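Music That Changes With the Player: An Adaptive Soundtrack for a Small Platform Game

Course project report, Game Audio 2

The goal of this project was to write and program a soundtrack for Harau, a short platform game made by students of our department in the last school year. The original game had one piece of music, which played in a loop from the title screen to the end. I wanted to find out if players enjoy the levels more when the music follows what they do.

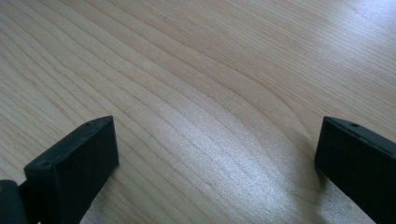 Réka Barta
Second-year student, composition and programming

1. Background

I grew up with console platform games, and I still remember their melodies better than their stories. When I began to read how such music was made, I learned that many composers wrote very short loops, as memory was small. A short loop must be good, or the player becomes tired of it quickly. Harau does not have this limit, but it has a similar problem: some players stay in one level for a long time, and the same melody comes back again and again.

2. Method

I wrote 11 loops for three levels. Every level has a calm layer, a movement layer and a danger layer, and the two extra loops are for the title screen and the final door. All layers of one level have the same tempo and the same key, so they can start together and stay together. The program only changes the volume of each layer.

The levels are called Alen, Naka and Collado. Alen is a forest, and I used mostly marimba and a soft bass. Naka is under water, with long synthesizer notes and almost no drums. Collado is a mountain pass. I had the most difficulty with this one, because my first version sounded too heroic for a character who is the size of a frog.

The first test was in July, with the Alen music only. The volume changed immediately when an enemy came near, and the testers said that it felt like a mistake in the game. After this I made the change slower, and I let it begin only on the first beat of a bar. 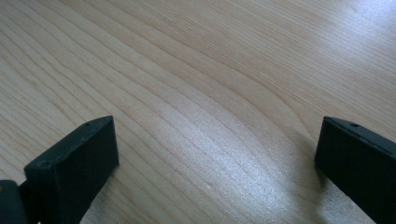

Figure 2. Pale wooden surface with curved grain.

3. Results

In the second test, the players tried the old version and the new version, in random order. Most of them preferred the new music in Alen and Collado. In Naka the opinions were divided. One player wrote that the water level was "nice but sleepy", and I agree with this comment - the danger layer there is too similar to the calm layer.

I also looked at the log file of the game, which had almost 2,000 layer changes from all players together. Many of these changes happened in the same place, on the bridge in Collado, where the enemy walks near the player and away again. The music goes up and down there without a real reason. A short waiting time before the danger layer goes down would probably solve it, but I did not have time to test this.

4. A question from the presentation

After my presentation I received several questions. I include the one that was the most useful for me.
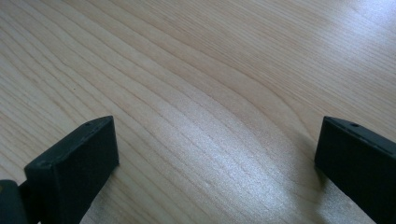 Why did you not write a separate melody for the danger parts?

I tried it in Alen, but the two melodies disturbed each other while the volume was changing. Now the danger layer has only drums and low strings, and the main melody stays in the movement layer.

5. Next steps

I would like to write the Naka danger layer again, maybe with a low bell on the second beat, and to correct the problem on the bridge. The sound effects also need work. The jump sound is a C sharp, and the Collado music is in C major, so every jump sounds a little wrong. I noticed this only after the second test.

Submitted on Thursday, January 15, 2026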